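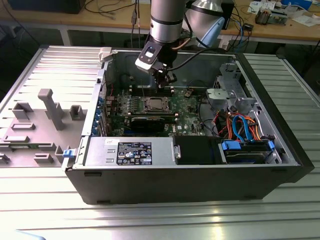
March, Tuesday, late evening

I came home from the workshop at half past ten and I want to write this before I sleep, otherwise I will forget the order of the things.

Today was the first evening with the memory slots. Until now we practiced only with easy objects, and Yasuo said that if we stay with the easy objects we will be very good at easy objects. So I put the old black tower on its side on the aluminum table, I took off the side panel and laid it next to the case, and we started. The CPU socket has no cooler over it, so there is a lot of free space above the board. The graphics card I left in. Yasuo wanted to take it out also, but I think a real computer has a graphics card, and the arm must learn to live with it.

The task sounds small. The arm should go down into the case, find the slot, and put one memory module in until both sides click. I can do it with my eyes closed. For the arm it is a long trip with many walls.

First problem of the evening was the height. I had written the position of the table in the program last month, and then we changed the feet of the table and I did not write it again. The first move stopped much too high, and the fingers closed on air. I was lucky that the mistake was in this direction. I measured again, three times, and the difference was 31 millimeters. I wrote the new number on tape and put the tape on the edge of my notebook. I should do this always.

After that I ran the descent without any module, only the empty fingers, at the slowest speed. Forty times down and up. It is boring work, but I like it, it is like listening to somebody practice scales. On the way down I watched the cable of the gripper, because it makes a loop at the side and I am afraid that one day it will catch on the metal of the case. It did not catch today. I want to fix it better with a soft strap before the weekend.

Then with the module. I use a dead one from the Rustden box, so I do not cry if it breaks. Result: the arm finds the slot well, it touches the slot well, and then it pushes a little crooked. One side goes in and the other side stays up. We tried to push harder and the whole case moved on the table. I did not like the sound. Yasuo held the case with his two hands and it was better, but I do not want that a person must stand there with the hands inside the working area. I told him this, maybe too strongly. He was not angry. He made tea.

We talked about it with the tea. His idea is to press first left, then right, the way he does it with his own thumbs. My idea was one straight push with more force. I think now that his idea is right, but it means two more positions to teach, and a small rotation of the wrist between them. I drew it on paper. On paper it looks very easy.

Also we need something to hold the case. The table has long grooves, so a clamp from both sides should be possible. Yasuo has two corner pieces left from the Sturna shelf, I will look if they fit.

The log file has now some 3,000 lines from this one evening, and most of them say only that nothing is wrong. I looked through it on the train and found two places where the force went up before the fingers should touch anything. I do not understand it yet. Maybe the fingers rubbed on the latch of the slot. I will look at the latch tomorrow with the good lamp, before I change anything in the program. Last time I changed the program first and lost a whole evening.

The desk behind the table is a shame. Cables, papers, small parts from the Witell project, everything together. I promised Yasuo to clean my half. I promised this also in the winter.

To buy: soft strap, two clamps, tea. To ask Mrs. Tripathi: can we keep the key until Sunday.

My back hurts from bending over the case. The one good push, number 17, went in on both sides with a real click, and we both shouted. I could not repeat it.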